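Taller de orden doméstico y de oficina
Apuntes de la sesión 4: la caja de cartón como sistema (y por qué conviene desconfiar)
9 de noviembre de 2018

Estos apuntes recogen lo que se vio en clase y algunas cosas que no dio tiempo a discutir. No sustituyen la lectura del dosier. Quien faltó a la sesión 3 debería repasar antes la diferencia entre guardar y almacenar, que se da por sabida.

1. De dónde partimos

En casi todos los manuales de organización aparece, hacia la página treinta, una caja. La caja de «pendientes», la de «varios», la de «cosas para decidir». El método Sornetti le dedica un capítulo entero y la llama «caja puente». Purbridge prefiere «caja de tránsito». Son lo mismo: un recipiente grande al que va a parar lo que está encima de una mesa, con la promesa de que alguien lo clasificará después.

Mi postura ya la conocéis y no voy a fingir neutralidad. La caja puente despeja la mesa, eso no se discute. Lo que no me creo es que ordene nada. Lo que hay dentro sigue igual de mezclado, sólo que ahora cuesta más verlo, y además se ha perdido la información que daba la posición de cada cosa (lo que estaba cerca de la silla probablemente se usaba; lo del fondo, menos).

Sornetti afirma en su prólogo que su método se probó en 3.961 hogares. No explica qué se midió, ni cuándo, ni quién lo midió. Si un hogar cuenta como éxito porque la mesa estaba despejada el mismo día, el dato no sirve para nada. Pedí la referencia a la editorial y me mandaron un folleto.

2. La mesa del ejercicio

Para la práctica se usó una mesa de tablero claro con la mezcla habitual de objetos personales: peluches, cables, gafas de sol, un bolígrafo, una funda de móvil, una bolsa de tela. Y una caja de cartón grande, de las que se reutilizan mientras aguantan.

Antes de mover nada hay que hacer dos cosas, y casi todo el mundo se salta las dos. Una es mirar la mesa un rato sin tocarla. La otra es mirar la caja.
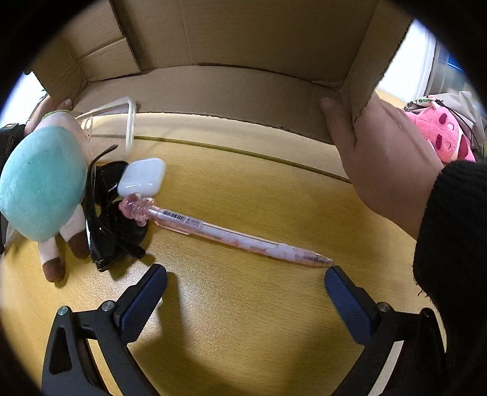
Figura 1. La caja, sujeta con las dos manos junto al peluche verde azulado, las gafas de sol y el estuche de auriculares. Obsérvese el borde irregular del cartón.

Sobre la caja. El cartón con los bordes rasgados tiene dos inconvenientes que los manuales no mencionan. No cierra, con lo cual acumula polvo y todo el que pasa le echa algo más. Y no apila bien, porque el canto superior no es recto. A cambio, una caja abierta se revisa más que una cerrada, y eso juega a su favor. Suksawat, que en lo demás me parece flojo, acierta aquí: recomienda cajas sin tapa para todo lo que se vaya a tocar en menos de un mes.

Sobre los objetos pequeños. Un estuche blanco de auriculares y unas gafas de sol pegados el uno a las otras, como en la figura, son un buen ejemplo de falsa categoría. Están juntos, luego alguien los llamará «cosas de salir» y los meterá en la misma bolsita. Puede que funcione. También puede que cada uno tuviera su sitio y hayan coincidido en la mesa por azar. La proximidad es una pista, y bastante mala. Preguntad al dueño antes de inventar una familia.

Aparte está la cuestión de las superficies. Unas lentes brillantes y un plástico brillante en el fondo de una caja grande, con otras cosas cayendo encima, se rayan. Ninguna de las tres fuentes del dosier lo comenta. Regla de trabajo para este curso: lo que se raya no entra en la caja común sin funda.

3. Los peluches

Se discutió mucho en clase y quiero dejarlo por escrito.

El peluche es el objeto que peor tratan los métodos de orden. Purbridge lo clasifica como «sentimental» y lo manda al final del proceso, junto con las cartas y las fotos. Sornetti lo considera «blando» y lo usa de relleno, para que no bailen las cosas duras. Cuvano, en su guía para familias, propone exhibirlos todos en un estante, cosa que sólo puede recomendar quien no limpia estantes.

Ninguna de las tres soluciones me convence. Tratar como sentimental algo que quizá llegó de una tómbola es regalarle un espacio que no ha pedido. Usarlo de relleno tiene sentido físico, lo reconozco, pero asegura que haya que vaciar la caja entera el día que alguien lo quiera. Y la exposición total es almacenamiento a la vista.

Propuesta provisional (provisional quiere decir que en la sesión 6 la atacaremos):

a) Separar los que se usan de los que están.
b) Los que se usan, en un recipiente bajo y abierto, al alcance de quien los usa. Nada más en ese recipiente.
c) Los que están, en la caja, arriba y nunca debajo de un objeto con aristas.
d) Los que nadie reclama en 60 días salen de casa. Aquí hubo protestas. El plazo es discutible; que exista un plazo, menos.

Dumisani Venter objetó que separar «los que se usan» de «los que están» exige saber quién usa qué, y que en una casa con niños la respuesta cambia cada semana. Es una objeción seria. No tengo respuesta completa. Lo único que se me ocurre es que el recipiente bajo sea pequeño, de modo que el límite lo ponga el volumen y no una encuesta. Queda anotado para quien quiera desarrollarlo en el trabajo final.

4. El orden de entrada

Los manuales insisten en el orden de entrada en la caja: primero lo pesado y plano, luego lo rígido, por último lo blando. Como técnica de embalaje, de acuerdo; es lo que hace cualquiera que haya preparado una mudanza. Como técnica de organización me parece irrelevante, y mezclar las dos cosas es el error de fondo de todo el capítulo de Sornetti. Embalar es proteger para un traslado. Organizar es facilitar la recuperación. Una caja perfectamente embalada puede ser pésima para encontrar un bolígrafo.

Haced la prueba en casa. Embalad según el manual y pedid a otra persona que saque un objeto plano concreto, por ejemplo una funda de móvil. Según Sornetti la funda va abajo. Anotad cuántas cosas hay que sacar antes de llegar a ella. Después repetidlo poniendo los planos de canto contra una pared de la caja. 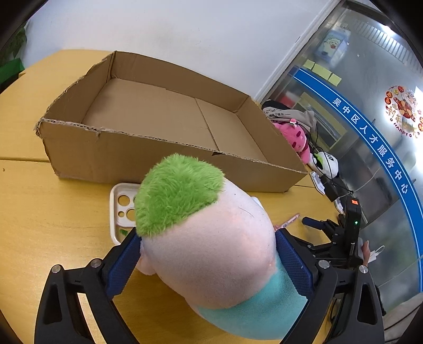 Lo de ponerlos de canto tampoco es mágico. En una caja medio vacía lo plano se cae, y a los dos días vuelve a estar en el fondo. Hace falta un separador, aunque sea una solapa sobrante cortada a medida, y ahí ya estamos fabricando un mueble de cartón. Llega un momento en que conviene preguntarse si no sería más barato un cajón.

El embalaje, por cierto, suele hacerse con prisa, y con prisa se coge primero lo grande y lo vistoso. Un peluche voluminoso llena la mano, ocupa mucho y da enseguida sensación de avance. El bolígrafo se queda para el final, o se queda en la mesa. Por eso los métodos que miden el progreso «por superficie despejada» son tan agradecidos: con dos objetos grandes ya parece que se ha trabajado. Lo que de verdad lleva tiempo es lo menudo.

5. Cables

Merecen apartado propio porque estropean cualquier sistema. Un cable suelto en un montón lo convierte todo en una sola pieza: se tira de la bolsa de tela y viene detrás el peluche.

Las fuentes coinciden en que hay que enrollar y etiquetar. Bien. La objeción es práctica: las etiquetas se ponen una vez y no se mantienen. He visto cables etiquetados con el nombre de aparatos que ya no estaban en la casa. Purbridge vende incluso unas pinzas de colores con un código que hay que aprenderse, y que viene impreso en una tarjeta que, naturalmente, acaba en la caja de varios.

Lo mínimo que pediré en la práctica:

- Los cables se apartan antes que ninguna otra cosa. Si están enredados con algo, se desenreda en la mesa, no dentro de la caja.
- Cada cable se enrolla por separado y se sujeta con lo que haya.
- El cable de un aparato que se queda en la mesa se queda con el aparato.
- El cable que no se sabe de qué es va a una bolsa con fecha.

La tela sirve para esto. Una bolsa que iba a doblarse y guardarse vacía puede contener los cables y ahorrar un recipiente. Suksawat desaconseja las bolsas opacas porque «esconden»; de acuerdo en general, pero si sólo contiene cables no hay mucho que esconder.

6. Qué se deja fuera

Este punto apenas aparece en el dosier y me parece el más útil. Una mesa que se usa no tiene por qué quedar vacía. Las fotos de los manuales la enseñan vacía porque están hechas para vender el manual.

Criterio que propongo: se deja fuera lo que volvería a salir antes de mañana. Si las gafas se cogen cada vez que se sale de casa, meterlas en una caja obliga a abrir la caja a diario, y una caja que se abre a diario se desordena a diario. Mejor una bandeja, o un rincón fijo de la mesa.

Se me dirá que con ese criterio todo el mundo deja todo fuera. Es posible. Habría que comprobarlo, y por eso el ejercicio incluye volver a mirar la mesa al día siguiente.

7. Ejercicio para entregar

Elegid una mesa real, vuestra o de alguien que os dé permiso. No la preparéis.

Primera parte. Inventario escrito antes de tocar nada, con la posición aproximada de cada cosa. Media página.

Segunda parte. Aplicad el procedimiento de Sornetti tal como viene en el dosier, sin mejorarlo. Anotad el tiempo.

Tercera parte. Al día siguiente, anotad qué ha salido de la caja, quién lo ha sacado y si ha vuelto a ella.

Cuarta parte. Una página de crítica. No me interesa que estéis de acuerdo conmigo; si la caja puente os ha funcionado, explicad en qué condiciones y qué habéis entendido por «funcionar». Las entregas que digan sólo «quedó mucho mejor» se devolverán.

Extensión máxima, tres páginas sin contar el inventario. Se puede hacer por parejas si la mesa es compartida.

Lecturas para la próxima sesión: el capítulo de Cuvano sobre estantes abiertos y las páginas de Purbridge sobre etiquetas. Traed subrayada cualquier afirmación con cifras.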